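Lumanlan Kitchen Word List

A list of household and kitchen words collected in and near Lumanlan, with English glosses. Version 3, last changed in February.

Contents

The main file, words.csv, has 814 entries. Each row gives the headword, a gloss, the part of speech, and a speaker code. There are 21 speakers. A second file, sentences.csv, has 400 short sentences that use the headwords. Not every headword has a sentence yet.
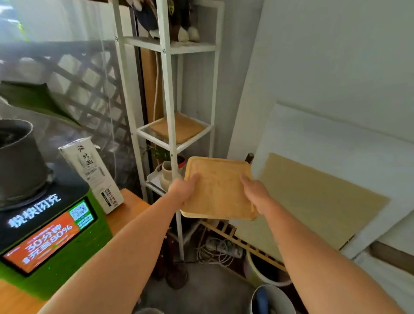
Spelling follows what the speakers write themselves, so the same word may appear in two forms. The variant column links them. Please don't merge the rows. Stress is marked only where two words would otherwise look the same.

How it was collected

Analyn Galang did the interviews and the first glosses. Genalyn Yap checked them and typed up the notebooks. Of the entries, 175 come from an older handwritten list kept at Dutton and were read back to at least two speakers before being added. Words that neither speaker knew are tagged "old".

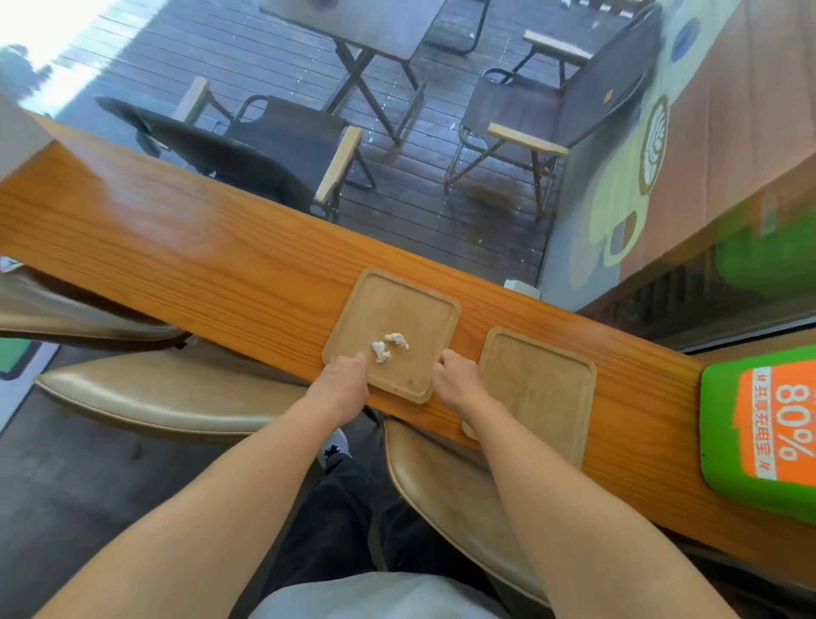

Two square wooden trays on a counter. See "tray" and "rim" in words.csv.

Known problems

Names for fish are thin. Verbs for cutting have overlapping glosses and need another pass. Loanwords are tagged by hand and some are missing. Rows with an empty speaker code were copied from loose pages.

Use

Free for teaching and research. Credit the Jolar Word Project. For corrections, send the row number and the new reading. Files are UTF-8, comma separated, with one header row.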